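Trays, knobs and small screws: keeping a workbench in order

Most of the time lost at a bench goes on looking for parts. The fix is cheap and takes a Friday afternoon.

Start with the trays. Black plastic ones are good value and tough, but small dark parts disappear in them, so keep those for larger pieces and put screws in something pale. Wash trays in warm water with a bit of dish soap, then stand them upright on an old towel. Hold a big tray up to the light before you put it away. Dust and fine swarf show on a glossy surface at an angle and hardly at all when it's lying flat.

Shaped trays don't stack as neatly as square ones. Lay them out in a row on the bench top, all pointing the same way, and fill them in the order you'll need the parts. 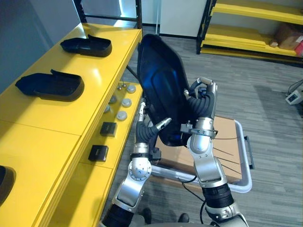
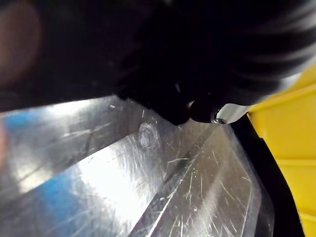
First picture: the big black tray held up, with shoe-shaped trays on the yellow table and grey knobs on the shelf below. Second picture: clear plastic sheet with plenty of scratches.

Knobs roll. If you have a lower shelf, keep them there, well back from the edge, with their screws beside them. A strip of non-slip drawer liner cut 14 cm wide will stop most of them wandering. I use the Prusell one, but any brand will do.

Clear plastic sheet scratches no matter how careful you are. Don't throw it out for that. Scuffed sheet still works as a dust cover or a liner under a glue job. Wipe it with a damp microfibre cloth and skip the paper towel, which adds scratches of its own. Save your clean sheet for windows and lids — store it upright with newspaper between the pieces.

Seams in a bench top collect grit. Run a dry paintbrush along them before you wipe down, or you'll just push the dirt further in.

Comfort Akolgo wrote in to say she labels her parts tubs on the front and the lid, after mixing up two sets of 22 screws. Masking tape and a marker are fine for this. Replace the tape when the colour fades.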